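Week 2 notes: laying out a work table
Orkow Short Course in Workshop Practice

Okay, picking up where we ran out of time last week! I promised I'd write up the table layout stuff properly, so grab a cuppa and have a read before the prac.

My first rule is to sort out the middle of the table before anything else goes down. Whatever you're measuring from (a printed sheet, a ruled mat, a bit of masking tape if you're desperate) goes there, flat and square, and then it stays put. I once nudged a sheet halfway through an afternoon at Warkar and had to throw out the lot, so please learn from my misery. Loose pieces go to one side, and I like a plain dark top with a plain coloured backdrop, because pale things show up beautifully against both.

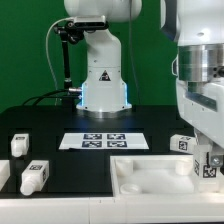
Printed sheet in the middle, white pieces over to the left.

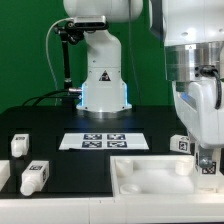 What size table should I book for the group exercise?
Go for the 900 mm one. The bigger benches in the Egan room look tempting, but you'll spend the whole session leaning across them and your neighbour's gear will creep into your space.

A few odds and ends for the prac. Bring your own tape and a soft pencil. Print your sheet at 100 per cent, with "fit to page" switched off (every year somebody forgets, and every year I find out at the very end!). Run cables along the back where your sleeves won't catch them. Your layout sketch goes in the Wurent folder before we start, and scruffy is fine as long as I can read the labels.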